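行政法各論II 第6回 配布資料
業法をどう読むか:登録制・罰則・経過措置

(前回の配布資料の残部は研究室前の箱にあります。欠席した人は、箱が空になる前に取りに来てください。空になったあとの苦情は、不服申立ての対象になりません。)

0 前回の続きから

前回は「許可」「認可」「届出」の三つを、教科書どおりの順番で、教科書どおりに説明しました。何人かが提出した感想カードに「違いは分かったが、登録はどこに入るのか」とありました。もっともな質問で、今回はほぼその話だけをします。

先に言っておくと、「登録」という語は法律家をあまり助けてくれません。許可に近い登録もあれば、届出に近い登録もあります。名簿に名前を書くだけのものもあれば、財産的基礎やら人的構成やらを審査されて、半年待たされるものもある。立法者がこの語を好むのは、「許可」と書くと業界が身構え、「届出」と書くと消費者団体が怒るからだ、という説明を昔どこかで聞きました。出典は探したのですが見つかりません。試験の答案には書かないでください。

読むときの手順は単純で、題名や見出しの語は信用せず、拒否要件の条文を探します。「次の各号のいずれかに該当するときは、登録を拒否しなければならない」という形の条文があるはずで、その号の中身を見る。欠格事由が形式的なもの(成年に達しているか、過去に取消しを受けていないか)だけなら、行政庁の判断の余地は小さい。「業務を適確に遂行するに足りる能力を有しないと認められる者」のような号が入っていれば、看板は登録でも、やっていることは許可審査に近づいてきます。

1 今回の教材:ストゥカム市家財保管業条例

教材は、ストゥカム(Stukham)市の家財保管業条例の抄訳です。引越しや改築のあいだ家財道具を預かる業者を、市への登録に服させる条例です。本文と附則を合わせて111条あります。家財を預かるだけの話に111条も要るのかと思った人は、感覚としては健全です。ただ、そのうちかなりの部分は、預かった物を返さなかった業者が返さなかった理由として述べた言い訳を、一つずつ潰していった跡です。条文は化石のようなもので、長い条例にはたいてい長い事件簿が付いてきます。

制定の背景として、資料Aに議会の委員会記録の抄訳を付けました。引用されている苦情の類型は次のとおりです。

(1) 預けた物と違う物が返ってくる。
(2) 預けた場所に倉庫がない。
(3) 保管料が毎月、契約書のどこにもない名目で増える。
(4) 業者の電話番号が、別の業者の電話番号になっている。

(4)は笑い話のようですが、法的には一番厄介です。だれが契約の相手方で、だれが行政処分の名宛人になるのかが分からない。条例が「営業所ごとの登録」ではなく「事業者ごとの登録」を選び、しかも商号の使用状況まで登録事項に入れたのは、この類型への対応と読めます。条文でいうと第9条です。第9条は号が多いので、授業では全部は読みません。各自で読んでください。読まなかった人は、レポートで分かります。

制定時の市内の事業者は、委員会記録によれば163社でした。この数字は市が電話帳と広告から拾ったもので、施行後の登録申請の数とは一致しません。一致しないこと自体が後で論点になるので、頭の隅に置いておいてください。

2 登録の要件

第11条が拒否要件です。抄訳を掲げます。

第11条 市長は、登録の申請をした者が次の各号のいずれかに該当するときは、その登録を拒否しなければならない。
一 この条例の規定により登録を取り消され、その取消しの日から2年を経過しない者
二 前号に規定する者が取消しの当時において役員であった法人
三 保管施設について正当な使用の権原を有しない者
四 保管業務を誠実に遂行することが困難であると認めるに足りる相当の理由がある者

第一号は、日本の業法でもよく見る形です。期間の長短は法律によって違うので、暗記するなら個別法ごとに。

第二号は、よく見ると訳が変です。原文も変なのだそうです。取消しを受けたのが法人だった場合、「役員であった者」を欠格にするのが普通の書き方で、ここでは主語と述語が入れ替わっていて、取り消された会社が別の会社の役員をしていた、という妙な場面しか捕まえられません。会社を潰して、同じ人が翌週に新しい会社で申請してくるという、いちばん防ぎたい手口がすり抜けます。立法ミスと言ってよいでしょう。この条例はその後改正されましたが、直ったのは別の条の誤字でした。

第四号がいわゆる受け皿条項です。「誠実に」「困難」「相当の理由」と、幅のある語が一行に三つ並んでいます。一つなら裁量、二つなら広い裁量、三つになると、審査基準を見ないことには何も言えません。

日本法であれば、ここで行政手続法5条を思い出してください。申請に対する処分については、審査基準を定め、できる限り具体的なものとし、行政上特別の支障があるときを除いて公にしておかなければならない。6条の標準処理期間のほうは、定めるよう努めるもので、定めたときは公にする義務がかかる。5条と6条で義務の強さが違うところは、毎年だれかが取り違えます。なお、地方公共団体の機関がする処分のうち、根拠が条例や規則に置かれているものには、行政手続法の処分に関する規定は適用されません(3条3項)。各自治体の行政手続条例を見ることになります。条例の話をしているのに行政手続法だけで答案を書き切る人が毎年いて、その答案はたいてい字がとてもきれいです。

3 設例その1 ドレザンス社の場合

ドレザンス(Dresance)社は、市の北側で家財保管業を営んでいた会社です。登録を申請したところ、第四号を理由に拒否されました。通知書の理由欄には、次の一文だけが書かれていました。

「貴社は、条例第11条第四号に該当すると認められるため。」

どこが悪いのでしょう。根拠条文は示されています。認められる、とも書いてある。しかし、どの事実が、どうして「誠実に遂行することが困難」に当たるのかが、この一文からは分かりません。

理由の提示が求められる趣旨は、判例の定式では二つです。行政庁の判断の慎重と合理性を担保してその恣意を抑制すること、そして処分の相手方に不服申立ての便宜を与えること。そこから、いかなる事実関係に基づき、いかなる法規を適用したのかを、相手方が記載自体から了知できるものでなければならない、という基準が出てきます。旅券発給拒否の事件(最判昭和60年1月22日)を復習してください。不利益処分については、処分基準の適用関係まで示すべき場合があるとした一級建築士の事件(最判平成23年6月7日)があります。こちらは申請拒否ではないので、引くときに混ぜないこと。

ドレザンス社はどうやら審査の過程で、担当課から口頭で「倉庫の件です」と言われていたらしい。これで理由提示の不備が埋まるか。埋まりません。相手方がたまたま事情を知っていたかどうかで、記載の程度が緩むわけではない。もっとも、「倉庫の件です」では、知っていたと言えるかどうかも怪しい。この会社は倉庫を営む会社なので、たいていのことは倉庫の件です。
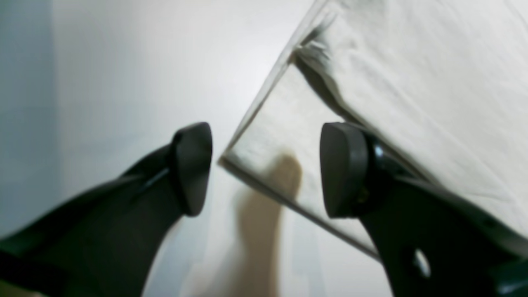

拒否処分が理由提示の不備で取り消された場合、市は改めて理由をきちんと書いて、もう一度拒否することができるか。原則としてできます。取消判決の拘束力は、判決で違法とされた点に及ぶので、手続的な瑕疵を直して同じ結論を出すことまでは封じられません(行訴法33条の1項と2項、それに3項を読み比べておいてください)。勝訴した依頼人にこれを説明するのは、弁護士の仕事のなかでもかなり気の重い部類だと聞きます。では訴訟をする意味がないかというと、書こうとしたら書けなかった、という場合がある。理由を書かせるのは、書けない処分を出させないためでもあります。

4 登録をしないで営業した場合

第84条は、登録を受けないで家財保管業を営んだ者を400単位以下の罰金に処すると定めます。「単位」というのは、罰金額を金額で書かず、一単位いくらかを別の規則で決める方式です。物価が上がるたびに条例全体を改正しなくて済む。そのかわり、条例だけ読んでも、払う側には何も分からない。オーストラリアなどに似た方式の実例があるので、興味のある人は比較してみてください。

日本の条例ではどうか。地方自治法14条3項が、条例に置ける罰則の上限を定めています。2年以下の拘禁刑、100万円以下の罰金、拘留、科料、没収の刑、または5万円以下の過料。古い教科書は「懲役若しくは禁錮」のままになっているので、手元の本の発行年を確かめてください。図書館の本に鉛筆で訂正を書き込んだ人がいて、内容は正しいのですが、やめてください。

罰金と過料の違いを確認します。罰金は刑罰で、刑法総則の適用があり、刑事訴訟法の手続で科される。過料は秩序罰で、刑罰ではない。条例や規則の過料であれば、長が行政処分として科します。その際には、あらかじめ相手方に告知し、弁明の機会を与えなければならない(地自法255条の3)。法律に基づく過料は、非訟事件手続法によって裁判所が科すのが原則です。読み方がどちらも「かりょう」になる「科料」と「過料」は、口頭試問では「とがりょう」「あやまちりょう」と言い分けてください。言い分けずに早口で通り過ぎる人がいますが、こちらは聞き返します。

設例その2。オッツ(Ots)社は、登録を受けずに営業を続けています。同社の主張は次のとおりです。

「当社は家財を預かっていない。空間を貸しているだけである。」

これはなかなかの主張です。寄託と賃貸借の区別は民法の問題で、行政法の時間に民法の話をされると嫌がる人が多いのですが、業法の適用の有無は、しばしばここで決まります。寄託は物の保管を引き受ける契約で、受寄者は物を保管する義務を負う。賃貸借なら、貸すのは場所であって、中の物がどうなろうと、基本的には借主の側の問題になる。日本でも、いわゆるトランクルームには、倉庫業法の登録を受けた業者の寄託型と、不動産賃貸の形をとる型とがあり、看板を眺めただけでは区別がつきません。

条例は第3条で「家財保管業」を次のように定義します。

「名称のいかんを問わず、他人の家財を自己の管理する施設に置かせ、対価を得る事業をいう。」

「名称のいかんを問わず」は、立法者が業者の工夫にあらかじめ疲れているときに使う言葉です。「置かせ」という動詞もよく考えられていて、預かるとも貸すとも言っていません。この定義なら、オッツ社は捕まりそうに見えます。では、次の者はどうでしょうか。

(a) 月極めの車庫を貸していて、借主が車ではなく箪笥を入れているのを知っている地主
(b) 下宿の押入れに、卒業した学生の布団を有料で置いてやっている大家
(c) 駅の手荷物預り所
(d) 質屋

定義を広く取ると、取りたくないものまで取れてしまう。第3条ただし書は(c)と(d)を除外していますが、(a)と(b)には触れていません。刑罰の構成要件になる定義ですから、(b)の大家を罰金の前に立たせてよいのかは、真面目に考える必要があります。「業として」の要件で落とすのか、「家財」の解釈で落とすのか、それとも落とさないのか。次回、当てて聞きます。

5 監督処分

登録業者に違反があった場合の手段は、指示(第61条)、業務停止(第62条)、取消し(第63条)の三段です。段と言いましたが、条文上、指示をしてからでなければ停止できないとは書いてありません。いきなり取消しも文言上は可能です。ここを「段階的に行わなければならない」と書いた答案には、そう書きたい気持ちは分かる、とだけ申し上げておきます。制約が出てくるとすれば比例原則からで、文言からではありません。

手続は、日本法に置き換えれば、許認可等の取消しは聴聞、業務停止は原則として弁明の機会の付与です。聴聞では文書の閲覧を求めることができますが、弁明手続ではその規定が準用されていません。業務停止の期間が長くて事実上廃業に追い込まれるような場合、取消しとどこが違うのかと当事者は思うでしょうが、手続の入口は処分の名前で分かれています。

業務停止には、この条例に固有の厄介さがあります。飲食店なら、停止期間中は鍵をかけて閉めればよい。保管業者の業務を停止すると、預かっている物はどうなるのか。保管も「業務」ですから、停止命令を文字どおり守ると、家財を保管してはならないことになる。路上に出すのでしょうか。第62条第2項は「現に保管する家財の保全に必要な行為を除く」と手当てをしています。委員会記録によると、原案にこの項はなく、採決の直前に、議員の一人が自分の母親のピアノの話をして入ったものだそうです。立法事実というのは、こういう顔で現れることもあります。

返還を求める客への引渡しは「保全に必要な行為」か。素直に読むと、引渡しは保全ではありません。しかし停止中は返せないというのでは、客が処分を受けているようなものです。解釈で入れるか、処分の内容を限定して対応するか。市は後者をとり、命令書に「返還に係る業務を除く」と書く運用をしています。

6 オンライン申請と「到達」

申請は、ゲットゲート(Getgate)という市の電子申請システムで受け付けられています。紙での申請は条例上は可能で、規則上も可能で、窓口に行くと用紙が切れているそうです。

設例その3。ある業者が、期限の日の夜にゲットゲートから申請を送信し、画面には「受付処理中」と表示された。翌朝「添付書類の形式が不適切です。再度申請してください」という通知が届いた。市は、期限内に申請はなかったものとして扱っている。

行政手続法7条は、申請がその事務所に到達したときは遅滞なく審査を開始しなければならず、形式上の要件に適合しない申請については、速やかに補正を求めるか、許認可等を拒否しなければならない、とします。受理という概念を置かず、到達で義務が始まるのがポイントでした。では電子申請の到達はいつか。日本法では、いわゆるデジタル手続法6条3項が、行政機関等の使用に係る電子計算機に備えられたファイルへの記録がされた時に到達したものとみなす、としています。画面に何と表示されたかではなく、ファイルに記録されたかどうか。「受付処理中」という表示がどちらを意味するのかは、作った会社に聞かないと分かりません。

昔の行政庁は、窓口で申請書を受け取らない、受け取っても返す、机の引出しに入れたままにする、ということをしました。7条はそれをやめさせるための条文です。現在は、引出しに相当する機能がシステムの中にあるかもしれず、しかも引出しと違って、開けてみることができない。

この点については、ルルデス・ブラガンサ(Lurdes Bragança)の論文を資料Bとして抄訳しました。彼女の主張は、電子申請における形式審査の自動化は、それ自体が拒否処分の機能を持つことがあり、そう扱わないと救済の入口がなくなる、というものです。訳文が読みにくいのは私の責任ですが、原文にも一頁以上続く文があり、責任の全部を負う気はありません。反対の立場からは、機械がはねるたびに処分だと言っていたら、全角と半角を間違えた人が全員原告になる、という批判があります。ブラガンサは注の中で、なればよい、と答えています。

7 経過措置

附則は本文より大事なことがあります。学生は附則を読みません。実務家は附則から読みます。

附則第4条は、施行の際に現に家財保管業を営んでいる者は、3月末日までは登録を受けないで営業できるとし、その期間内に申請した場合には、登録または拒否の処分があるまでの間も同様とする、と定めます。既存業者の営業の自由、あるいは信頼の保護への配慮として、典型的な形です。

問題は「現に営んでいる」の証明です。先ほど、市が把握していた事業者は163社だと言いました。経過措置の適用を求めて申請してきた者は、それより多かった。昔から営業していたが広告を出していなかったという者もいれば、施行の前の週に叔父の納屋を借りて看板を掛けた者もいます。後者は「現に営んでいる」か。看板を掛けたが客はまだいない場合はどうか。客が叔父だけの場合はどうか。

さらに、ドレザンス社です。同社は経過措置の期間内に申請し、拒否された。拒否処分があると「処分があるまでの間」が終わるので、翌日から無登録営業になり、400単位の罰金の射程に入ります。取消訴訟を提起しても、処分の執行は停止しない。では執行停止を申し立てればよいか。ここで、申請拒否処分の効力を停止しても、申請した状態に戻るだけで登録されるわけではないから申立ての利益がない、という一般論を思い出した人は、よく復習しています。ただし、この事案では、申請した状態に戻ることに意味がある。戻れば「処分があるまでの間」になり、経過措置で営業できるからです。一般論を覚えている人ほど、この問題を落とします。似た構造として、在留期間の更新や、更新制の許可で従前の許可がなお効力を有するとされる場合も見ておくとよいでしょう。

8 レポート課題

次の二つから一つを選び、A4で三枚以内。表紙は不要です。表紙を付けた場合、それも一枚と数えます。

課題1 条例第11条第二号を、立法趣旨に沿うように改正する条文案を作り、どの手口が捕まり、どの手口がなお残るかを説明せよ。新旧対照表の形にすること。説明のない条文案だけのものは受け取ります(7条の精神)が、評価は保証しません。

課題2 第3条の定義について、上記(a)と(b)の者が登録を要するかを検討せよ。結論はどちらでもかまわないが、(a)と(b)で結論を変えるときは、何が違うのかを必ず書くこと。「常識に照らして」という理由付けは一回まで認める。

提出は学内の課題システムから。送信後に「受付処理中」と表示されたままになった人は、画面を保存したうえで、その時刻を添えて私にメールしてください。到達の時期について、こちらも考えます。

9 次回まで

資料Aの委員会記録のうち、ピアノの件より後ろの部分と、資料Bの第3節。六法を持ってくること。スマートフォンで条文を見るのはかまいませんが、附則が折りたたまれて表示されないアプリがあるので、必ず開いてから「ありません」と言ってください。

訂正:第4回配布資料の5頁、「届出は到達により効力を生ずる」とした箇所は不正確でした。行政手続法37条に即して、「形式上の要件に適合した届出が、法令により提出先とされている機関の事務所に到達したときに、届出をすべき手続上の義務が履行されたものとする」と読み替えてください。指摘してくれた人には加点します。同じ指摘を二番目以降にした人には、お礼を申し上げます。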